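A **drive caddy** is a removable tray that holds a hard disk inside a server or storage enclosure. The tray slides along rails until the connectors on the disk meet those on the backplane.

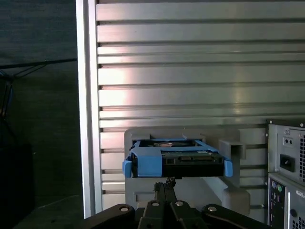 Most caddies accept one 3.5-inch disk, fastened with screws or side pins. Adapters allow smaller disks to be fitted. Trays are seldom interchangeable between makers; those of the Halvorsen series, for example, are 2 mm wider than the Rurneck type and do not fit its bays.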